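# Let the cushions have a cupboard

I've been thinking about cushions far more than a grown woman should, and I've decided that most of us have too many of them out at once. I'm not against them! I own plenty. I just don't think they all need to be on the sofa every day of the year.
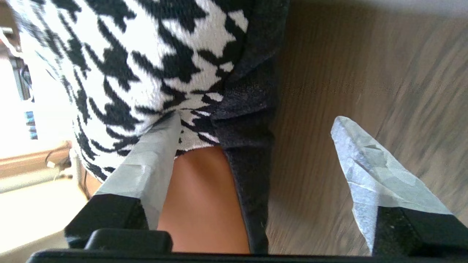
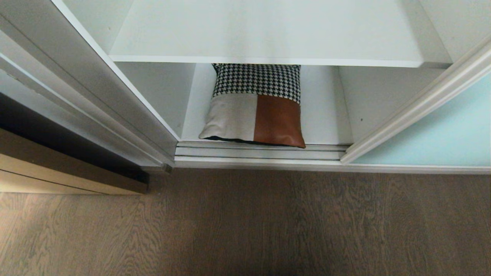 It's the houndstooth that started me off. I love a black-and-white check, and I love it even more next to plain beige and a bit of shiny brown faux leather, but it's a lot to look at every evening when you only want to sit down with a cup of tea. So it goes in the wardrobe, in the low compartment under the shelf, and comes out again in March when I'm sick of everything else.

You don't lay it flat, by the way. A patchwork cushion wants to stand up and lean against the back wall – mine go lumpy if anything sits on top of them, and then the seams start to pull. And yes, that means giving a whole cubby to one cushion. I think that's fine. We give entire drawers to takeaway menus and dead batteries.

Clementina Correia thinks I've got this the wrong way round, and she wrote to tell me so: if a cushion spends half the year behind a sliding door, you don't like it enough, so give it away and have the space back. She keeps two on her sofa, both green, and says she hasn't missed the others once.

Well, maybe. I did try it her way. I filled a bag, got as far as the hall and took out everything except a velvet thing from Brollovden that had always shed on my skirts. I don't think putting something away means you've gone off it. We do it with winter coats and the good tablecloth, and getting them out again is half the pleasure (the other half is finding a fiver in the pocket, though cushions do let you down there).

Where I'll give her a point is on buying. I saw a lovely striped one in Ramalho last week and left it on the shelf, as the wardrobe only has so much floor and I still want somewhere to put my boots.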